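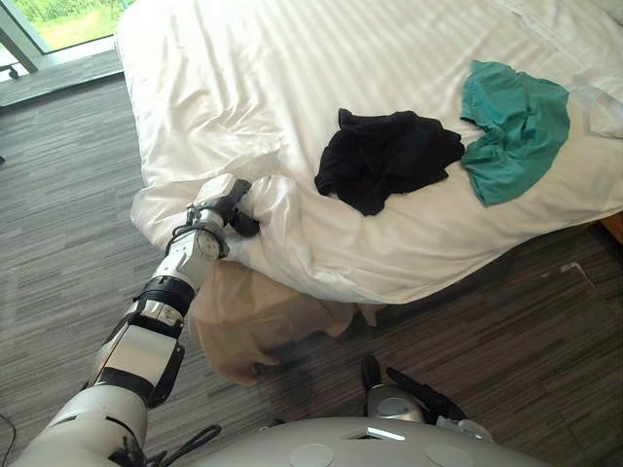
Ballarat, August

Last updated: August

I went to the open day at Clodov to see how they run their bed-making trials. Our group manages short-stay units and I'd been asked to bring back notes on safe practice, mainly for rooms where staff and a robot might work side by side.

Visitors got a 20 minute briefing first, most of it on the house rules. The rules fill 16 numbered items on two sheets, written with a consultancy called Pretorius. The parts that matter to us cover bedding.

The gripper takes the duvet at a corner and closes on a gathered fold. It isn't allowed to grab through the bedding into the mattress. Clothes left on the bed count as guest property, so the robot can't bin them or send them to the wash. In the trial I watched there was a black garment and a teal one lying crumpled on the white duvet while the arm had hold of the near corner. Under the rules, a staff member decides where they go.

The second arm has its own rule. If only one is needed, the other stays low and clear of the bedding. Anything hanging under the edge of the bed has to be written on the trial sheet, and there was a beige piece of fabric drooping below the corner that would qualify.
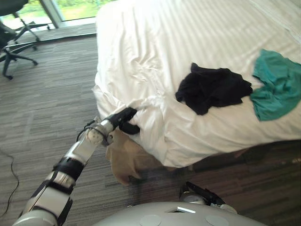

Floors and cables

I spent longest on this section, as our rooms are tighter. Cables on the carpet must be kept to one side of the room, away from the walking path. Chairs on casters go back toward the wall or window before a trial starts. Staff keep 10 steps' worth of clear floor between the door and the bed, which we could manage in the Bemwood units but not in the older ones.

Stops are recorded in a logbook called Hekeo, whatever the cause. The operator fills in the entry before restarting. I asked whether a staff member could restart from the doorway and the answer was no, you have to walk to the bed and look at the grip first.

Tea was at 3 pm. Parking is at the rear, off the lane.

Shared 16 times

2 comments

bedsandlinen: Do they have a rule for fitted sheets? Those are what hurt our cleaners' wrists.

Reply from author: Not in the copy I was given. I've emailed to ask.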